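Keeping Wool Out of the Bin: Repair and Reuse of Knitwear in Iletton

Student project report – Textiles and Community unit
Ebise Bogale and Bogumił Jasińska
Submitted 1/20/25

Background

We picked knitwear because both of us had jumpers with holes and neither of us could fix them. That was the whole starting idea. The unit outline asked for a local issue with a practical side. Clothing waste was on the list, but everybody does fast fashion and T-shirts so we narrowed it to knitted stuff. Jumpers, beanies, socks, scarves, baby things.

Iletton has one charity shop that takes clothes (Merniment, on the main street next to the chemist) and a mending group that meets in the hall on Osei Road. There used to be a wool shop as well. Closed before either of us moved here. The closest place to buy darning wool now is the supermarket, which has grey and black and sometimes a very bright pink.

Our question: what happens to knitwear in Iletton once it gets damaged, and could more of it be repaired?

What we did

Three parts, not all of them equal.

First, a short survey. Paper forms at the library and the hall, plus we asked people in our own classes. We got 27 back. Some were only half filled in, we kept those and used whatever answers were there.

Second, we spent two afternoons at Merniment helping to sort donations. The manager let us ask questions while we worked but didn't want to be recorded so it's all from notes. Bogumił's handwriting, so a few bits were lost.

Third, we learned to mend. Went to the mending group, borrowed needles and a darning mushroom, and fixed nine items between us. This part took far longer than planned and is why the survey section is thin.

Survey results

Most people said they'd thrown out or donated something knitted with a hole in it during the last year. Hardly anyone had tried to fix it first. The reasons were pretty much what you'd expect – don't know how, no time, cheaper to buy new. A couple of people wrote that they were embarrased by visible mending and would only do it if it didn't show. One person wrote a full page about her grandmother's sock drawer, lovely but hard to put in a table.

Socks were the thing most often thrown away. Jumpers the thing most often kept "for later", meaning a bag in the wardrobe. We hadn't asked about that on the form, people added it in the margins. If we did it again there'd be a question for it.

Older people were more likely to know how to darn. Not all of them though. Two said they had been taught at school and hated it so much they never did it again.

Sorting at Merniment

Knitwear arrives all year but there's a big lump of it in March when people start swapping their cupboards over for winter. The shop checks each piece for holes, stains, felting and smell. Good ones go on the rack. Anything with a small hole used to go out cheap in a basket by the door, but it took up room and mostly didn't sell. Now it goes into the rag bags with everything else.

The manager's view was that moths get blamed for a lot of damage that is really just wear. Elbows, cuffs, underarms, heels. Moth holes tend to be scattered and in odd spots, wear holes are where you'd expect. After the first afternoon we could tell most of the time.

Felted wool was the saddest pile. Someone's put a nice jumper through a hot wash and it's come out child sized and stiff. Can't be undone as far as we could find out. It can be cut up and sewn into something else without fraying, so there is a use for it, only you need somebody who wants to do that.

Learning to mend

Bogumił did the darning, Ebise did the ribbing and cuffs. Neither of us would call it neat.

Darning is weaving really. You run threads one way across the hole, starting well out in the sound fabric, then weave back over and under the other way. Our first go was pulled too tight and the whole heel puckered. Second one was better – looser tension, thinner yarn. The group told us to match the weight of the wool before worrying about the colour and that was the best advice we got.

Ribbing is harder. Ordinary darning across a ribbed cuff makes a stiff patch that doesn't stretch, so you can't get your foot or hand through comfortably. What works is picking up the live stitches and knitting the missing bit back in, knit over knit and purl over purl. Ebise undid one cuff four rows down and redid it twice. If the edge is only loose and not broken, running a bit of fine elastic through the inside does the job and is much quicker.

Duplicate stitch (also called Swiss darning) is for thin spots that haven't gone through yet. You follow the path of the existing stitch with a new strand. Easy once you see it. We both wished we'd started with this one.

For yarn we used leftovers from the group's box and one ball of Lunora sock wool in cream. Cream turned out to be the handiest, heaps of baby and winter things are off-white.

Problems

Time, mainly. A good darn took us most of an evening. The experienced menders were a lot faster but even they said nobody could charge a fair price for it in a town this size.

The survey was small and a fair few of the people who filled it in were at the hall already, so they probably care about mending more than average does. We know that's a bias.

We also didn't wash and wear the mended items for long enough to say how the repairs hold up. Should of started earlier.

What we'd suggest

The shop could put slightly damaged knitwear aside for the mending group to use as practice. Both sides said they were open to it when we asked, nothing is arranged yet.

A beginners session on socks and thin elbows only, held before the March rush. Leave ribbing for a second one.

A yarn swap box at the library, sorted by thickness.

Thanks to everyone at the Osei Road hall for the tea and the patience.

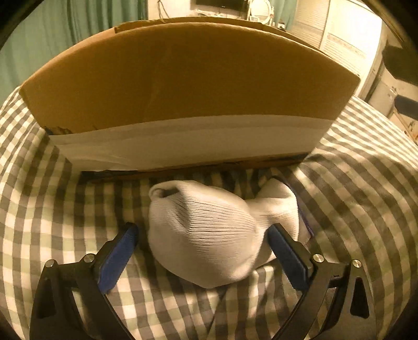
Why does an ordinary darn feel stiff on a ribbed cuff?
The woven patch has hardly any give, and the ribbing around it is made to stretch sideways. Knitting the missing stitches back in keeps the stretch.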